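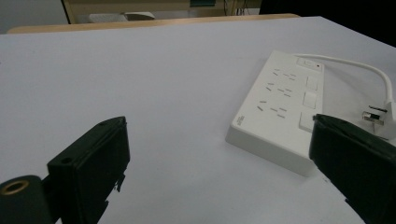

Ticket: office router drops every time the heater kicks on
Opened by: Renji Hayashi
Site: Velside, 2nd floor

9:10 Router and label printer both reboot, back up in 60 seconds. Happened 6 times since opening.

9:40 Swapped the router's adapter for the spare Konura. Same thing.

10:15 Heater is on the same circuit as the desks — 3000 watts, wich is way too much. Told Aarne to leave it off for now.

11:00 No drops with heater off. Left it 30 minutes more, still fine.

To do: ask Huttunen for a seperate circuit. Keep open till they answer.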